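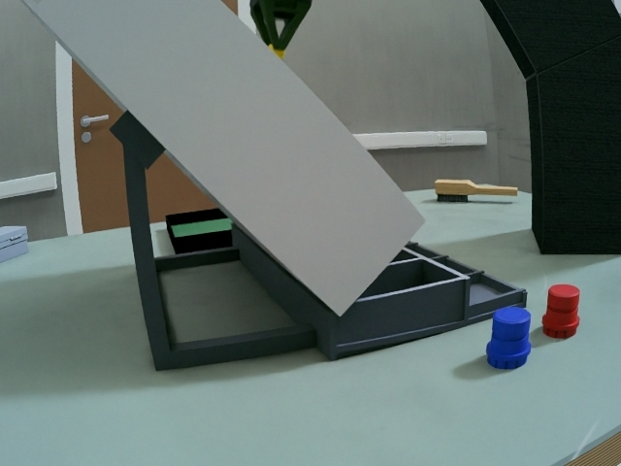 *A dark grey divided tray with a light grey panel leaning over it (computer render).*

# How to sort out a small-parts drawer and keep it sorted

2021-12-07

This guide covers one drawer of screws, plugs, hooks, fuses and similar bits. The same steps work for sewing things or fishing tackle. Allow an evening for the first drawer. Later ones go faster.

## What you need

- A divided tray that fits the drawer, or several small ones
- An old bed sheet or a large towel
- Small bags that seal
- Labels and a soft pencil
- A ruler
- A magnet
- A bin bag

## Measure the drawer first

Pull the drawer fully out and measure the inside, front to back and side to side. Then measure the height from the drawer floor to the underside of whatever sits above it. That last figure is the one people forget. A tray that is 2 mm too tall will catch every time the drawer is shut, and you will end up sawing or sanding something.

Write the three figures on the underside of the drawer in pencil. They will be there when you want another tray.

If the drawer runs on metal slides, check whether the screw heads stick out on the inside. Take the narrowest width.

## Choose the tray

Look for thin walls and a flat floor. Thick walls waste room in a narrow drawer. Rounded corners inside the compartments are good for very small parts, which can be slid up the side with a finger, but they are less use for anything long.

I have used two makes. The Grota trays are shallow and come with fixed dividers. The Ereck ones are deeper and the dividers lift out, but small washers work their way underneath them. For screws I would take the Grota. For hooks, hinges and cable clips the Ereck is better.

One large compartment and several small ones suits most drawers. The large one takes the awkward items that fit nowhere else. Try not to have more than one of these or it all drifts into them.

## Empty and sort

1. Spread the sheet on a table or on the floor and tip the drawer out onto it.
2. Run the magnet over the heap inside a sealed bag. Steel parts cling to the bag and drop off when you take the magnet away.
3. Make rough piles by type: wood screws, machine screws, wall plugs, nails, electrical, everything else.
4. Throw out anything bent, rusted through or chewed at the head. Put dead batteries aside for recycling.
5. Only now split the screws by length. Steps of 10 mm are close enough for household use.

Don't try to identify every odd part. Put the unknown ones in one bag, write February on it, and throw out whatever is still in it when that month ends.

## Decide what goes where

Put the parts you use most at the front. In our house that is picture hooks and 50 mm screws. Heavy items go at the back so that the drawer doesn't tip forward when it is pulled right out.

Bulk boxes don't belong in the drawer. I once bought a tub of 2000 wall plugs because it was cheap, and it still lives on the shed shelf. I keep a handful in the tray and top it up from the tub.

Fill each compartment to no more than two thirds. Fuller than that and the parts spill over the wall when the drawer is shut hard.

## Label it

Write the label on the front wall of each compartment if there is room, or on the floor under the parts if there isn't. Pencil on paper tape lasts well and can be changed. The printed Fakir labels look smarter, but they left glue behind when I moved them. White spirit on a rag took it off - test a corner first, as it can cloud some plastics.

## Stop the tray sliding

A piece of non-slip matting under the tray is enough. I use Stirano shelf liner, cut slightly smaller than the tray so that it doesn't show. Two strips, front and back, do the job nearly as well as a full sheet and leave some over for the next drawer.

## Keeping it that way

Keep an empty jar near the drawer and drop stray parts in it through the week. Empty the jar into the right compartments when it is half full. If the same kind of part keeps turning up in the jar and has no place of its own, give it a compartment and move something slower to the shed.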